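搜索本站 请输入关键词 搜索

非虚构写作选修 第六讲讲义
退休以后才开始写:晚起步作者的稿子从哪里来

上一讲有同学交来的作业,第一句是“我从小热爱文学”。这句话我不反对,我只是读过太多遍。本讲换一批作者来谈,他们从小热爱的大多是别的东西,比如准时下班。

一、先说材料

本讲用的读本是《Silline街的钥匙》,作者是一位退休的锁匠,在Caltilano镇开了半辈子铺子,六十六岁那年关门,第二年开始写东西。书很薄,由镇上的小出版社Jonach印行,首印400册。据后记交代,卖得最好的地方是五金店收银台旁边,和润滑油摆在一起。各位以后若有出书的打算,请把这个渠道记下来。

全书44篇,短的不到一页。写得最好的是前半本,写开锁;后半本写人生感悟,水平有所下降。这个规律在同类作品里相当稳定,第三节会讲到。

二、“没有时间”与“有了时间”

没退休的人说,等有了时间就写。退休的人有了时间,发现时间里住满了别的东西:接孩子、量血压、合唱队、替邻居收快递。锁匠在第2篇里说,他关店之后的头一个月,每天早上照旧七点站到门口,站一会儿,再回去坐下。后来他把站着的那一会儿用来想一个句子,坐下以后写出来。一天一句,写了一个冬天。

请注意,他没有书房。书里提到的写作地点先后是铺子里的旧柜台、儿子家的厨房台面、Yap河边的公交候车亭。候车亭那篇写到一半车来了,他上了车,文章也就结束了。我认为这是全书最好的结尾,虽然作者大概只是赶时间。

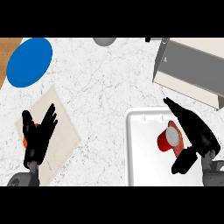
图片来源:本课程图库,电脑渲染图。转载请注明出处。

课堂讨论时常有人问,环境对写作到底有多大影响。我的看法是,影响很大,尤其适合用来解释为什么今天没写。至于写出来的那几天,作者们往往说不清自己当时坐在哪里。

三、手艺人的句子

锁匠写开锁,动词极准。“探”“拨”“顶”“让”,四个字各管各的事,换一个都不行。他写老式门锁:“弹子顶到头,要让它一下,它才肯让你。”这一句里没有形容词,也没有比喻,可是读的人会不由自主地动一动手指。

到了后半本,他开始写“人心也是一把锁”。各位可以在这里画一条线。线以前,他知道的比读者多;线以后,他和读者知道的一样多,声音却大了起来。

晚起步的作者有一笔现成的本钱,就是几十年里重复做过的那件事。做过会计的知道月底的办公室是什么气味,开过公交的知道哪一站的人从来不说谢谢。麻烦在于,他们多半觉得这些不值得写,值得写的是黄河、母亲和秋天。我教过的学员里,有人写了三稿秋天,才在课间闲聊时提起自己修过电梯。

四、那个小小的念头

很多晚起步的作者会说,某天忽然有个念头冒出来,像有人在旁边说了句话。对这种说法,讲师的态度应当是尊重,然后问一句:那句话是什么?

能答上来的,请他原样写下,不要润色。锁匠听见的那句是:“先生,这把不是我家的。”说话的是一位顾客,多年以前,拿着刚配好的钥匙站在柜台外面。他为这一句写了整整一篇,写到最后也没有交代钥匙究竟是谁家的。编辑曾经来信追问,他回信说他也想知道。

答不上来的,也不要紧,回去接着量血压。

五、几种常见毛病

1. 从出生写起。除非出生当天另有大事,否则请从第一次搞砸一件事写起。
2. 替读者感动。“至今想起,仍不禁泪下”,写完请删,删完看看前面还剩多少。
3. 把所有亲戚写成好人。亲戚会读到,这我理解。可以先写真的一稿,锁起来,再写给他们看的一稿。通常作者最后会忘记哪一稿锁着。
4. 引用名言开头。名言的作者已经不需要这点版面了。
5. 书名里出现“岁月”。本课不扣分,只在页边画一个小圆圈。

六、作业

写一件你做过很多遍的事,不超过两页。全文不得出现“热爱”“坚持”“初心”。文中至少有一句别人说过的原话,要带上他说话时手里拿着的东西。

写完以后读给一个懂这件事的人听,记下他在哪里打断你。打断的地方不必马上改,先把他说的话也抄在稿子后面,一并交来。去年有一份作业,正文写腌菜,后面附的是她妹妹的反驳,附录比正文长,成绩也主要是附录挣来的。

星期四下课前交纸质稿,放在讲台上即可。手写可以,字迹请照顾一下我的年纪。

下一讲读《Silline街的钥匙》第二部分,请自行判断那条线该画在哪一页,并在书上画出来。图书馆借的书请用铅笔。

最后更新:四月

版权归本课程所有,仅供选课学员使用 | 联系我们 | 返回顶部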